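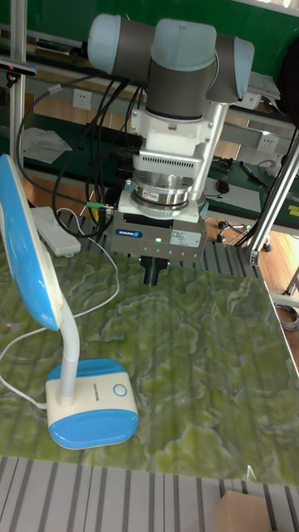 Figure 3. A glossy tabletop with a printed marble pattern in green and cream.

3.2 Pattern, gloss and the daily care of tables

In the previous section we discussed how the households chose their tables. We now turn to what they wrote about living with them. The material consists of 900 diary entries from 49 households in the town of Dadby, all of which owned at least one table with a printed stone pattern. The diaries were kept in a plain notebook, and we asked only that each entry mention the table, the person who cleaned it, and any mark that was noticed. Many people wrote much more than this, and some of the longer entries are the most useful ones for our purpose.

The first theme is the relation between the pattern and the attention people give to dirt. Printed marble (Figure 3) has veins and clouds of different tone, and several diarists remarked that crumbs and dried drops were difficult to find among them. One woman wrote that she cleaned "with the hand and not with the eyes", by which she meant that she passed her palm over the surface before she decided if it needed a cloth. Similar remarks came from owners of the gray pattern sold by Ullex and from owners of the darker Werkarik tables. Owners of a second, plain table in the same home did not describe this habit for the plain one.

It would be easy to conclude from this that a busy pattern leads to less cleaning. Our material does not support such a simple reading. In the homes with small children the patterned table was wiped after every meal, whether or not a mark had been seen, and the diarists often gave the pattern itself as the motive: what cannot be seen may still be there. In homes of one or two adults the opposite attitude was more common. An older man noted with satisfaction that his table "forgives", and that he wiped it on Sundays only. We therefore prefer to speak of two strategies, which we call cleaning by routine and cleaning by evidence. A pattern seems to push a household further toward the strategy it already had.

Gloss works in a different manner. A glossy surface shows streaks when the light falls on it from the side, and here the diarists agreed more closely than on any other point. Complaints about streaks were concentrated in the entries from October, when the sun stands low in the afternoon and reaches the kitchens on the west side of the Kwok estate. Several people moved the table away from the window, and one family turned it by a quarter so that the person who minded the streaks most would sit with the light behind her. Tablecloths were also used, although those who did this usually expressed regret that the pattern was then hidden – it had been the reason for the purchase.

The third theme is what we call borrowed respect. People know very well that a printed pattern is not stone, and they say so without embarrassment. Yet some of the rules for stone are applied to it. Lemon juice was wiped off at once in many homes, and wine glasses were put on coasters, even where the same persons set a hot cup directly on a painted shelf. When we asked about this in the follow-up interviews, the answers were mostly of the kind "my mother had marble" or "one does not do that on marble". The last of these interviews took place on Mon 5 February, and by that time we had stopped hearing new explanations.

A limitation must be mentioned. The diaries do not allow us to separate the effect of color from the effect of the pattern. Green tables were described as "calm" and cream ones as "warm", but these words appeared also in entries about walls and curtains, and we cannot say how much the table contributed to them. It is also possible that the act of writing made people more careful than they would otherwise have been. Three households told us that they had bought a new cleaning product during the diary period, and two of them believed that they would not have done so without the notebook on the kitchen counter. The entries from these households were kept in the analysis, but we give them less weight in the comparison of cleaning strategies that follows in Section 3.3.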